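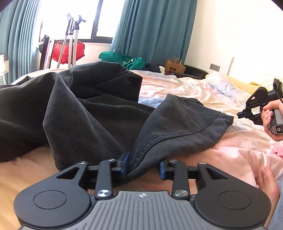 A heavy dark gray garment on an unmade bed, one fold of it lifted.

Elmarie Engelbrecht folds on the bed. She has a table, and she has a long counter in the laundry room, and she uses neither one.

"A bed is the biggest flat surface most people own," she says. "And it's soft, so the cloth stays where you put it. On a counter a heavy sweatshirt slides right off the edge and you start over!"

Engelbrecht ran the folding room at Meredith, a wash-and-fold laundry, for 16 years, and these days she teaches evening classes to anyone who feels beaten by a pile of clean clothes. I took the class in July with 18 other people and came home and refolded every drawer in the house (my sock drawer is a thing of beauty, please ask me about it). So I was thrilled when she agreed to sit down and talk through the part I still find hard, the big, thick, dark stuff.

"Everybody wants to learn fitted sheets," she says, laughing. "I always start with the heavy clothes. A fitted sheet you fold once a week. Sweatpants, in some houses, that's every day."

Her first piece of advice surprised me. Don't make the bed first. She likes a rumpled sheet underneath, and she'll push the blanket and the pillows out of the way and get going.

"If you wait until the bed is made, the pile sits on the chair until midnight. Push the blanket over and begin."

Then she looks for a seam. With a dark gray or black piece it can be hard to tell front from back when it's lying in a heap, and she has watched students turn the same sweatshirt over four or five times. She goes for the hem or the nearest stitched edge, pinches it, and lifts.

"The seam tells you where you are. You pick up that one edge and the rest of it hangs down and shows you its shape – there's a leg, there's a waistband. Now you know what you're folding."

After that comes smoothing, and she is generous with it. Flat palms, from the middle out, no tugging. Thick twill holds a crease longer than jersey does, she says, so a wrinkle you fold in today will be there when you take it out. She folds lengthwise first, then in thirds, and she stops at thirds even when the drawer could take something smaller.

"Too many folds and you have a brick. It pops open. Leave it a little loose."

I asked whether she ever gets tired of it. At Meredith she could see 900 pieces go through the room in a busy week, and I would have guessed that was enough folding for one life.

"No, I love it! You start with a mess on the bed and it goes down, and down, and then there's only the sheet," she says. "Then I make the bed. Well – sometimes I make the bed."

Her next class covers bedding, duvet covers included, and I have already signed up.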